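I've been back on the allotment bus since October, meaning the 32 from Taswood to Plollby, which stops right by the bottom gate if the driver's in a good mood. It takes ages. I don't mind, I've got a flask and a seed catalogue and a window seat, and there's a stretch past the reservoir where you can see all the way over to Bangash on a clear morning.

Anyway, leeks! I put mine in far too late and they're the width of a pencil. The chap on the next plot has leeks like drainpipes and is very nice about it, which makes it worse. I'm leaving mine where they are and hoping for a mild spell. The kale has done its usual thing of growing like mad and then being eaten by pigeons, so the netting has gone back on, properly pegged down this time.

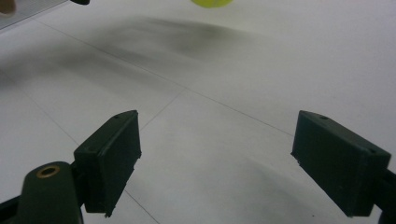 *Plollby Growers' Club – Plot Notes*

Garlic next. I always go for the fat purple sort and plant it with the pointy end up, a hand's width apart, just deep enough that the blackbirds can't yank it out again (they do love to yank it out again). I had 800 grams of bulbs to break up, and I did it at the kitchen table with the radio on, so there's papery skin in every corner of the house now. I keep finding it in my slippers.

The other big job was the compost heap. I turned the whole thing over and it was lovely at the bottom, dark and crumbly and full of worms, and a slimy horror in the middle where I'd dumped all the grass in one go. I mixed in a load of torn-up cardboard and put the old carpet back on top. We'll see in spring.

I did promise myself no new seeds this winter, and then the Flutance catalogue came through the door and I've already folded down half the pages. There's a squash in there, number 202, that's striped green and cream and supposed to keep until March. I've nowhere to put it. I've ordered it anyway, along with some broad beans and a packet of those frilly lettuces that bolt if you so much as look at them.

Next bus is at ten past nine, so I'd better find my gloves.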